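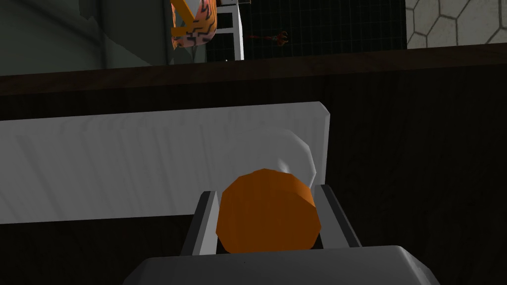
Orange cylinder between the two fingers, seen roughly end-on.

January 8, 2024

Boiler pressure at Vitstead was down to 0.5 bar again this morning. Topped up to 1.3 through the filling loop and closed both valves. No damp at the radiator tails. The expansion vessel is the likely fault, as it was in September. Trí Diệp has the foot pump and will bring it over.

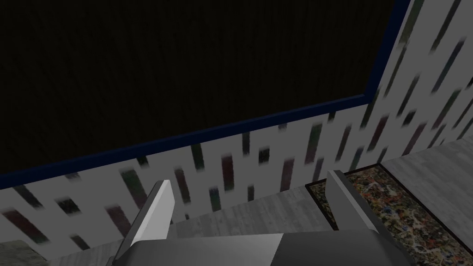

Bled the radiators in order, ground floor first. The back bedroom gave a long run of air, the landing almost none. Lockshield on the hall radiator opened a quarter turn. Flow temperature left at 60.

Read the meter before lunch: 156 units since the last entry. That is 13 a day, high for a mild spell. I suspect the timer, which still has the evening period starting at 4.

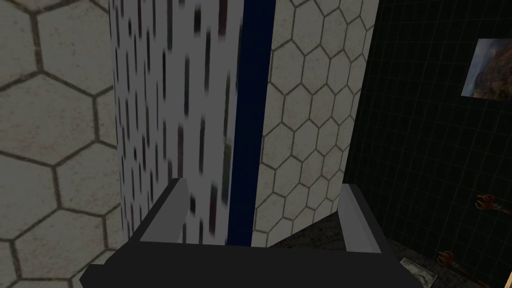
Page last changed: 9 January, 07:40

Timer moved to 5. The override switch sticks and needs a second press.

Obi slept against the airing cupboard door all afternoon, so the cylinder lagging is still not done. Dallus rang about the spare jacket and can post it to Wustmont. 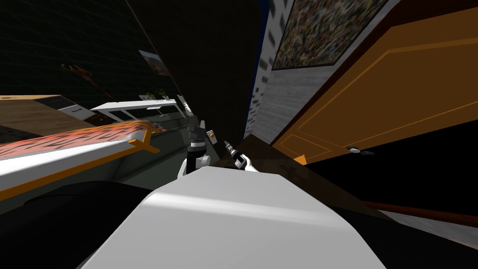
Pressure at bedtime 1.2. Will read it again before the heating comes on.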